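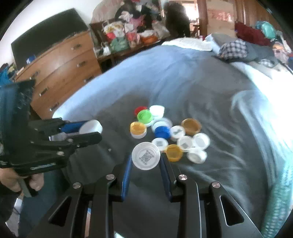
Hall walk-through before the rebetiko night, Pirska Hall
Checked by Melina Papadakis and Stelios Sotiropoulos, June

Print this page | E-mail this page

1. Front doors and foyer - OK
Both doors swing freely and the mat lies flat. Great to see the new ramp rail in, it feels rock solid!

2. Seating - OK, one fix
Capacity sign says 400 and we've set out 232 chairs, so there's loads of room for dancing down the side. Row F was creeping into the centre aisle. Moved back.

3. Stage edge - FIX
White tape has lifted near the steps. Vangelis Kyriakidis comes on from that side with his bouzouki in the dark, so please re-tape before sound check.

4. Power and leads - OK
All tags in date. Leads to the Skorkar speakers are under rubber matting. The Chatzigeorgiou amp has its own circuit this year and the hum has gone - what a difference.

5. Lighting - FIX
One safety chain missing on the left bar. Lamp stays off until it's replaced.

6. Exits - OK
2 side exits, both clear, signs lit. Merch table must stay off the kitchen passage, even at interval.

7. Sound level - CHECK AGAIN
Evdokia Balaskas sang a verse for us and it was gorgeous right to the back wall. Needs another reading with the full band, doors shut.

8. First aid - OK
Kit restocked, ice packs in the bar freezer. Styliani Economou is on duty from 6 pm.

Items 3 and 5 to be signed off by Stelios before doors open.

E-mail this page | Print this page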